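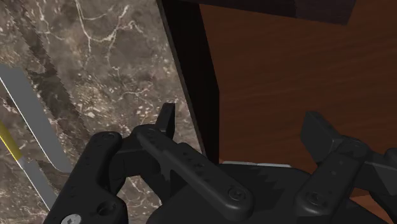 Image courtesy of Savita Nishad

To: Palldale Arts Network list
Subject: Re: Small grants, access costs and the January deadline

Thanks for the quick summary. A couple of corrections and one question before people start filling in the form.

> The Brunton fund has 2632 dollars left for this
> round. Groups can ask for access costs (captioning,
> sign language interpreters, large-print programs) on
> top of the project amount. As I read the guidelines,
> you need to be a registered nonprofit to apply.
> Wastberg Dance applied last time and did not get
> a reply until the spring.

The nonprofit rule was dropped last year. An unregistered group can apply if a registered one agrees to hold the money. We did this for the Wastberg choir and it took two signatures and one extra page. The host group does have to list the grant in its own year-end report, so ask them early.

On access costs, you are right that they are separate, but they go in box 4 and not in the main budget. Our last application put the interpreter in the main budget and it was sent back. The quote we had was 148 dollars for the evening, plus travel from Brurnberg.

I don't know why Wastberg Dance waited so long. Ours came back in five weeks -- that was a summer round, though, and there may have been fewer applications.

My question is about the audience survey. The new form asks for results by age and home language. We handed out 111 paper surveys at the spring show and the language line was left blank on a lot of them. Has anyone found a wording that people are willing to answer? I would like to see it before we print more.

The form closes at 5 p.m. on the last day of January. Uploads were slow near the deadline last time, so send the attachments first if you can.

Savita Nishad
Palldale Community Stage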